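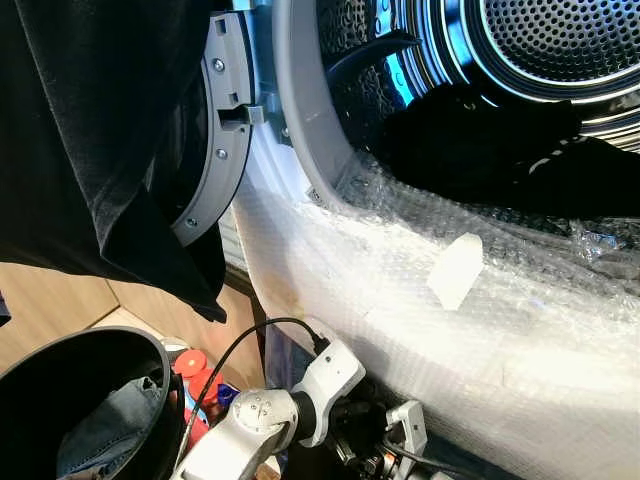
Blacks first, then the denim.

Reading time: 2 minutes

The Etetti trial was free for 12 days, and I have never in my life turned down a free anything, so I signed. After that it was £3,890, or you could hand the arm back and go on doing your own washing like a peasant (my words, the leaflet was politer).

I'd promised Moncrieff a review. Moncrieff is the magazine, not a person, and it pays by the word, so I sat on the floor with a notebook and a mug of tea and watched the arm do my blacks.

"Is this one yours?" it asked. It had a nice voice, a bit like a dentist's receptionist.

"They're all mine," I said.

"This one is a size larger."

I wrote down: good eye for sizes. Then I crossed it out, and then I wrote it in again, as the readers would want to know!

You can set Etetti to talk or not talk. I'd left it on talk, the house being what it was that summer. It asked about temperature and I said cold. It asked about spin and I said whatever you think. It asked whether the larger one should go in with the rest or be kept apart, and I drank some tea.

"It's only a jumper," I said.

"It hasn't been worn since the last wash," said Etetti. "I can leave it out."

Now, the rival kit, the Arum, doesn't ask you a thing. I'd had one the July before and it boiled a cardigan down to something you could put on a teapot. I gave it four stars, mind you, because it was quick, and because there were two of us laughing about the cardigan.

"Do you want it washed?" Etetti asked again.

I thought about the flat in Sketmont, where the drying rack took up the whole hall and we had to climb round it sideways to get to bed.

"Can you put it on the back of the chair?" I said. "In the bedroom. The one by the window."

"I can't manage stairs," it said.

"No," I said. "All right, give it here."

I took it up myself. When I came down again it was asking about the jeans.

Contact | © 2026 | Back to top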